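Toaster Talk: Crumbs, Knobs and Everything I Do to Keep Mine Going
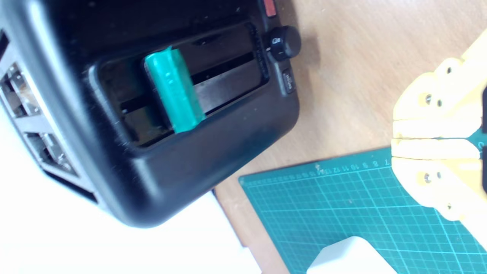 How often should you empty the crumb tray?

Once a week if you make toast every day, and once every couple of weeks if you don't. Raisin bread and anything with seeds on it moves you up to twice a week, in my opinion, and if you can smell the crumbs browning you've already waited too long.

I've been writing these kitchen notes for a while now and the toaster is the thing I get the most mail about, more than ovens, more than the dishwasher. Wanda Tillman wrote to me in March with a page and a half on bagels alone! So I'm putting all my toaster business in one place and I'll add to it when I learn something.

Before you do anything

Unplug it. I know you know. I also know that I once went poking after an English muffin with a butter knife at 6 in the morning with the thing still plugged in, and my husband took the knife out of my hand without saying a word. The wires inside a toaster can be live, and switching it off at the lever doesn't make it safe. Pull the plug out of the wall, lay the plug on the counter where you can see it, and let the toaster cool all the way down. I give mine half an hour and go do something else.

Emptying the tray

Most two-slot toasters have a tray that slides out at the back or the underside. Some pull straight out, some want a push first and then spring toward you. If you've owned yours for years and never found the tray, turn it around and look for a little lip you can get a fingernail under (my sister had hers through two apartments before she found it).

Carry the toaster over to the sink or lay down a sheet of newspaper, because the tray always drops a few crumbs on the way out. Tip the crumbs in the trash, wash the tray with dish soap and warm water, and dry it really well. I stand it up in the dish rack and go back later. A tray that goes in damp will bake the last bit of crumb dust onto itself like glue.

For a tray that's gone brown and sticky I make a paste of baking soda and a little water, spread it on, leave it while I do the dishes and rub it off with a soft sponge. I don't use steel wool on it. The scratches hold onto everything after that.

Getting out what the tray misses

With the tray out, turn the toaster upside down over the sink and give it a few gentle shakes. Gentle! You aren't trying to win anything, and the heating wires don't care for being banged around. Then turn it right side up, wait a second and do it again. More comes out the second time than you'd think.

After that I take a dry pastry brush, a cheap one with long soft bristles, and I go along the metal guides inside each slot. Brush downward, toward the tray opening. Keep clear of the wires. If the brush won't reach, I leave whatever it is alone and it usually comes loose with the next shaking.

Things I don't put in there: water, spray cleaner, a wet cloth, a vacuum nozzle jammed up against the wires. I've also read the tip about canned air and I tried it, and I had crumbs in my hair and crumbs behind the coffee maker. Never again.

When something gets stuck

Unplug, cool, turn it over. Nine times out of ten that's the whole job. If the piece still won't come, use wooden tongs, the long thin kind made for this. Satish Kaimal, who has the repair counter over in Osley, told me the jobs that come across his counter are mostly forks. People go in with a fork, catch a wire, and that's it for the toaster.

Lifting the lever up past its usual stopping point helps too, if yours does that. Mine has an extra half inch in it and I didn't know for the first year.

If plastic ever gets into it – a bread tag, a bit of wrapper, a melted corner of a bag – please don't toast it off. It stinks, and the fumes aren't anything you want near breakfast. Let everything go stone cold and see if the piece lifts away clean. If it's stuck to a wire, I'd let that toaster go.

And check your slots before you push the lever down, especially if you have small kids around. Deolinda Pinheiro wrote from Tornasham that her grandson mails things in hers. Crayons, a playing card, once a sock. She now keeps the plug out of the wall all day and has a look inside every single time, and I've started doing the same even though my mail carrier days are long behind me.

The outside

A lot of people like a black toaster because it doesn't show the scorching, and that's true enough, but oh boy does it show fingerprints. Glossy black plastic is the worst for it. What works for me is a microfiber cloth that's barely damp, with one drop of dish soap rubbed into it, and then a dry cloth right behind. If you let it air dry you get streaks, and then you're standing there at night tilting your head under the light getting annoyed.

Paper towels put tiny scratches in shiny plastic over time. I used them for years and couldn't work out why my old one had gone cloudy on top.

For chrome or any bare metal, a little white vinegar on the cloth does it. Wring the cloth out hard. If there are vents or a pattern in the metal, use a dry toothbrush first to get the dust out, and only then the cloth, or you'll make a gray paste in all the little holes. Ask me how I know.

Around the knob I use a cotton swab. Some browning knobs pull straight off for cleaning and some very much do not, so check the booklet before you tug. If you can't find the booklet, look up the model number from the label underneath. Butter gets in behind the knob and goes gummy, and then the knob feels stiff and everybody thinks the toaster is dying when it only needs a swab.

About those numbers on the knob

They aren't the same from one toaster to the next. On some models they're close to minutes, on others they're just lighter and darker. When I get a new one I use up half a loaf of cheap white bread finding my setting, and then I put a dot on the knob with a paint pen so I'm not guessing half asleep.

A few things that change the result no matter what the knob says:

Bread from the fridge or freezer needs more. Use the frozen button if you've got one.

The second round comes out darker on a lot of toasters, the older ones especially. I turn mine down a touch for round two.

Sweet breads brown fast. Cinnamon, brioche, anything with honey in it. Start low and send it back down if you have to.

One slice alone can brown unevenly. On a lot of two-slot models one side is marked for a single slice, so have a look along the top.

Old bread is drier and toasts quicker than fresh. Good for using up the heel, though!

Where to keep it

Mine used to live under the upper cabinet until I felt the bottom of that cabinet one morning after four rounds of toast. It was hot. So now I pull it out into the open before I use it and slide it back when it's cooled off. Keep it away from curtains, the paper towel roll and the bread bag itself, which will happily melt onto the side.

If you've got a wood table or a butcher block counter, put something heat-safe underneath. The bottom of a toaster gets warmer than people expect and the little feet can leave marks on an oiled finish. A ceramic tile is perfect, and a big one costs next to nothing. Arturo Melis gave me one left over from his bathroom and I've used it for 5 years. Don't use a craft mat or a plastic placemat for this. Cutting mats in particular curl up with heat and they never lie flat again, so if your kitchen table is also your project table, clear the mat away before breakfast.

Covers are fine as long as the toaster is cold. I had a quilted one with a rooster on it and I loved it, but it held crumbs like you wouldn't believe and needed washing more than the toaster did.

Repair it or replace it

A lever that won't stay down is very often just crumbs, so clean first. Also check that it's plugged in, because on most toasters the lever won't catch without power. I've been fooled by that 2 times and I'm not proud of it.

If one side has quit heating, or the cord is frayed or warm to the touch, or you see a spark, stop using it. A cheap toaster usually isn't worth the repair bill. A good heavy one might be, so call and ask. Either way, cut crumbs out of the equation before you carry it anywhere. Satish says he can tell who reads this page by what falls out on his counter.

Sandamali Bepari asked whether toasters can go in the regular trash. In most places they count as small electronics, and your town will have a drop-off for them. Ours is at the Lomivville transfer station, first gate on the left, and they take cords too.

Next time I'm doing kettles and that white crust in the bottom, so send me your vinegar questions.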